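Camera copy stand on a threaded hole plate - good idea or overkill?

Posted by Faustine Leblanc, December 2021

Hi all! I'm digitizing my grandfather's old film negatives (he shot everything - weddings, bridges, dogs, more bridges) and I've completely fallen in love with the whole process. Right now my camera is on a tripod with the center column flipped, and every time somebody walks past, the picture goes soft. I'd like to bolt a column to a proper metal base with a grid of threaded holes.

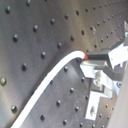
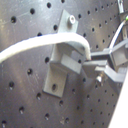

Both show the type of plate I mean, dark gray with rows of threaded holes.

I've got 29 rolls left to go, so I want to get this right. Will a plate like that really make a difference, and how do I keep the camera square to the film? My macro lens is an old Arnaud and the light panel is a small Altura, if that matters. I can spend up to $200 on the base and column together.

Buppha Panyasiri

Oh, I love this kind of project! Yes, it makes a big difference. With the column and the film holder on the same base, they move together when the floor shakes, and your exposures at half a second will come out crisp.

Squaring it up is easier than people fear. Lay a small flat mirror where the film goes, look through the viewfinder, and shift the camera until the reflection of your lens sits dead center in the picture. Lock everything down and check again, because tightening the clamp always pulls it a little. I do mine at the start of every session and it takes 2 minutes.

A few other things I picked up over the summer. Turn the room lights off, and wear a dark shirt (I had a faint pink haze over a whole roll and it was my sweater!). Tape black paper around the film gate so the light panel only shines through the negative. Focus on the grain with live view zoomed all the way in, then leave the focus ring alone. Use a cable release or the self timer.

For the column, look for an old enlarger at estate sales. I found a Prornska with a cracked lamp head for $17 and the column is a beauty, very stiff, with a geared crank. You take the head off and bolt a camera bracket in its place. Check the thread size on any plate before you buy, metric and inch screws look close enough to fool you and they will chew up the holes.

Have fun with the bridges, I would love to see them!

zoomring_pete

mirror trick is the way. also get a blower and use it on every single frame, dust takes longer to fix than anything else

tallgrass44

I went the cheap route and used a thick kitchen worktop offcut with two bolts through it. Works fine if it's heavy. The Zerkesar film holder is nice if your negatives are curly, mine were stored in a shoe box and looked like springs. Flatten them under books for a week first. I scan emulsion side toward the lens and flip it in software afterward, seems a touch sharper to me but my wife can't see any difference.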